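Kowalczyk open day at the Narport site, worth taking kids? 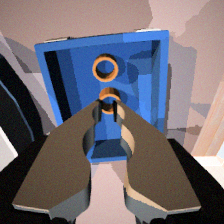 Thinking of going in March with two kids. How long does the robot demo last and do you have to book?

ringroad_304
Demo runs 10 minutes, no booking, just turn up and wait by the rope. They let in 60 at a time so go early. Doors open at 9, first demo is at half past. Parking is behind the Clilametti building, dont use the front lot, its staff only. Kids under 8 need an adult with them the whole time.

brultelton_mom
We went last year. Mine liked it, the little one got bored in the talk before. Bring snacks, cafe was shut by 2. Also it's loud in teh main hall.

pkt
Think you do book for the afternoon tour, different thing from the demo. Theres a form on their site somewhere. Might of changed tho, call them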